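白色桌面到底能不能买?用过的进来说说

不吃香菜的阿柚 [楼主]
搬家以后书房一直空着,最近终于下决心买桌子了。看中一张 Flasar 的白色哑光桌,活动价642,家里人坚决反对,说白的半年就发黄,到时候难看得要命。我自己是真喜欢白的!房间朝北,本来就暗,再放一张黑胡桃进去我觉得像山洞……有没有用久了的姐妹兄弟说句话,到底黄不黄,好不好擦?平时就是写字、看书、偶尔吃个外卖(别骂我)。

灰猫在打呼
别买。我的白桌子现在像泡过茶。

不吃香菜的阿柚 [楼主]
啊这么惨吗,你那个是什么面的?

灰猫在打呼
不知道什么面,房东留下的,我搬进来的时候就有点黄,可能也不能全怪它。但是!圆珠笔印擦不掉是真的,咖啡杯底那个圈也是真的。我现在铺了一张大桌垫,等于白买白色,哦不对,我也没买。

豆腐脑要咸的
房东留的也拿来举例可还行哈哈哈。我投赞成票。白桌子用到现在,除了靠窗那一边颜色稍微暖了一点,别的地方看不出来。秘诀就是懒得放东西,东西少就不容易脏。还有别用钢丝球,我婆婆来帮忙擦过一次,那块到现在逆着光看还是花的。

半夜修纱窗
说几句可能长一点的。我以前在博客上写过一篇桌面的东西,后来博客关了,正好翻出来贴给楼主看,当时写得啰嗦,凑合看吧。

白色最怕的东西我排第一的是热杯子,灰尘都在后面。灰尘在白桌上反而不显,黑桌才叫灾难,刚擦完转个身又是一层。白桌显的是头发、橡皮屑,还有各种黑色的线。我这人有点强迫,黑线往白桌上一搭,怎么看都扎眼,那么大一个弯,想不看都不行。

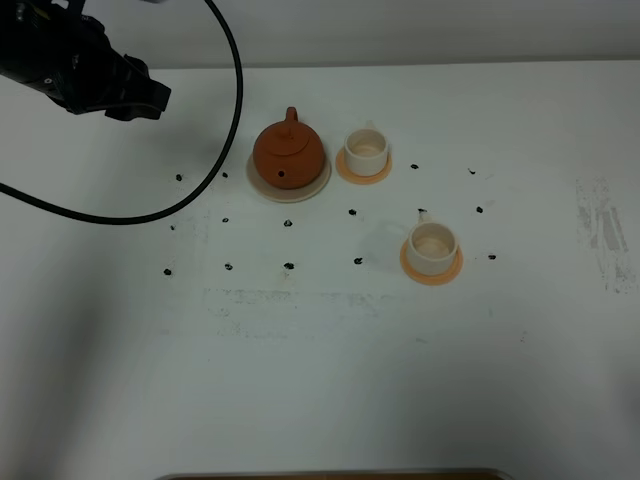

Montecinos,2019年7月

白桌面后面再接一面浅灰白的墙,是我最喜欢的搭法。桌子和墙之间就剩一条很淡的线,人坐在那里心里会静一点。很多人把墙刷成纯白,配白桌子反倒显得桌子脏,因为两个白撞在一起,总有一个输。墙稍微灰一点点,桌子就赢了。买漆的时候我拿着色卡在店里站了一下午,店员都来问我要不要喝水。

再说面。哑光比亮光好伺候,亮光的白桌面开了台灯会反光,看书看久了眼睛酸,而且手印特别明显,夏天胳膊一贴上去再抬起来,一个大印子。哑光的缺点是太粗的那种会吃铅笔灰,手侧面一蹭就灰一片,得用橡皮慢慢擦。去店里的时候带一支铅笔,趁店员不注意……好吧,还是先问一声再画。

灰猫在打呼
“两个白撞在一起总有一个输”,我家输的是我。

豆腐脑要咸的
楼上写得好细!不过我不同意黑线扎眼这个,白桌配黑线我觉得挺利落的呀。我特意把鼠标线换成黑的,原来那根白的用久了发灰,那才叫难看呢。

半夜修纱窗
那是你线少。你等着,以后加个台灯加个音箱再加个充电的,再来跟我说利落。

豆腐脑要咸的
我就不加,气死你 :P

芝麻糊半糖
插一句价格。Flasar 那张我12月看的时候是578,楼主别急着下单,平时642有点亏。我当时嫌送货慢没买,后来转头买了 Rultmont 的,花了差不多700,桌面厚一点,但是桌腿那个蓝白不白的颜色和桌面对不上,强迫症慎入。

不吃香菜的阿柚 [楼主]
578!!那我现在买岂不是很冤……可是等到12月我得在地上写半年字。

芝麻糊半糖
那就买吧,差的那点钱就当租了半年桌子。

灰猫在打呼
你们做生意的是不是都这么劝人的。

芝麻糊半糖
我卖水果的,跟桌子没关系。

半夜修纱窗
Rultmont 那个桌腿我在店里见过,确实对不上色,灯光下面还行,白天拉开窗帘就露馅了。楼主房间朝北的话可能影响不大。不过我觉得花快上去一截的钱买个厚度没什么必要,写字而已,又不是在上面剁排骨。

芝麻糊半糖
厚的敲键盘声音闷一点,不会嗡嗡响,这个我可以作证。晚上家里有人睡觉的话差别还挺大的。

豆腐脑要咸的
垫个毛毡不就行了,十几块的事。

芝麻糊半糖
垫了毛毡又看不见白桌子了,那不就跟灰猫一样了吗。

灰猫在打呼
怎么又是我。

晒被子选手
清洁这块我来补充!圆珠笔印用酒精棉片轻轻按一下再擦,别来回搓,先在桌子底下或者背面找个看不见的角试一试。我还用过一瓶叫 Plikunero 的清洁膏,闻着有股橘子皮味,擦油印不错,擦圆珠笔一般般,擦咖啡圈要看圈待了多久。当天的能下来,隔夜的就随缘。还有外卖盒底下那层红油,千万马上擦,麻辣烫那个红会进去的,我有惨痛经历,位置正好在桌子正中间,现在上面常年压着一本台历。

不吃香菜的阿柚 [楼主]
麻辣烫正是我担心的……我买个托盘行不行?

晒被子选手
行啊,托盘最省事,带边的那种,汤洒了也跑不出去。

半夜修纱窗
托盘别买底下带小橡胶脚的黑色款,有的会在白面上留印子,时间长了擦不掉。我桌上就有一个角是这么来的。找底下贴毛毡的。

豆腐脑要咸的
这个同意!键盘脚垫也会,我的白桌子上有浅浅的两道,挪开键盘才看得见,所以我从来不挪。

灰猫在打呼
你刚才不是说别的地方看不出来吗?

豆腐脑要咸的
不挪就看不出来嘛。

走廊尽头那盆龟背竹
看了半天没人提发黄的事,楼主问的不是这个吗。我的经验是靠窗、西晒会明显一些,朝北的房间我家也有一张,跟刚买的时候放在一起我可能分得出来,单独看分不出来。另外家里有人抽烟的话就算了,什么颜色都救不了。还有一点,桌上别长期放一样东西不动,我那张挪开花盆以后底下一个圆,比旁边白,等于在桌子上印了个月亮。

不吃香菜的阿柚 [楼主]
月亮可以,比麻辣烫强。家里没人抽烟,朝北,那我心里有底了。谢谢大家!!我再去跟家里人谈判一轮。

灰猫在打呼
记得别让他们看见我第一条回复。

不吃香菜的阿柚 [楼主]
回来更新一下,下单了,Flasar 那张,还是642,客服死活不肯给578,磨了半天送了我3包清洁布。家里人的条件是桌子上不许吃面,米饭可以。托盘也买了,毛毡底的。墙我打算听修纱窗那位的,刷灰一点点,色卡还没去拿,有推荐的色号可以留给我。

半夜修纱窗
色号就别抄我的了,各家光线差很多,拿卡回去贴墙上,早上看一次晚上开灯再看一次。还有,线,买个理线槽,听我一句。

豆腐脑要咸的
别听他的,黑线好看。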